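Cheap cups for a garage coffee corner, where do you all shop?

Asked by Asif Ansari in Gutville Neighbors Help > Home & Kitchen

Hi all! I'm setting up a little coffee corner at our place in Gutville (my wife calls it the "caffeine closet") and I need small cups. Like really small, espresso size or a bit bigger. I bought a set of 6 at Wedport last September and I'm down to 2 already -- one handle snapped off in the sink and the rest chipped along the rim. I don't want to spend 47 dollars on another set that does the same thing. Is there a kind that holds up better? And is the dishwasher what's killing them?
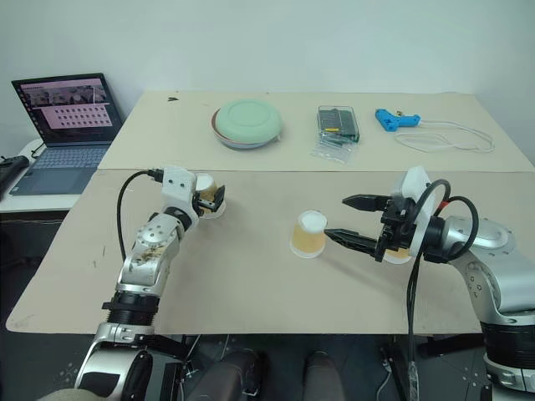
A small cup.

I mostly drink short coffees and my mother-in-law takes hers with a ton of milk, so one size for everybody would be great but I can live with two.

2 answers

Britt-Marie Björklund
Dishwasher could be it, but I'd look at how you load it first. Mine chipped like crazy until I quit letting them touch each other on the top rack. Look for thick stoneware or porcelain with a rounded rim, the thin sharp rims go first. I got mine at the Maluleke thrift store, mismatched, and I've had them for years. Also measure under your machine's spout before you buy anything tall!! I didn't and now I have a very nice pencil holder. For milky coffee you want something bigger, I use a 300 ml mug for that and keep the little ones for espresso.

pumerent_mom
just get enamel. we live out in Pumerent and the kids drop everything, they get dings but we still use them. they do get HOT on the lips though so watch out. no microwave either

Asif Ansari (asker)
Thanks both, going to try the thrift store first. Does it open before 10?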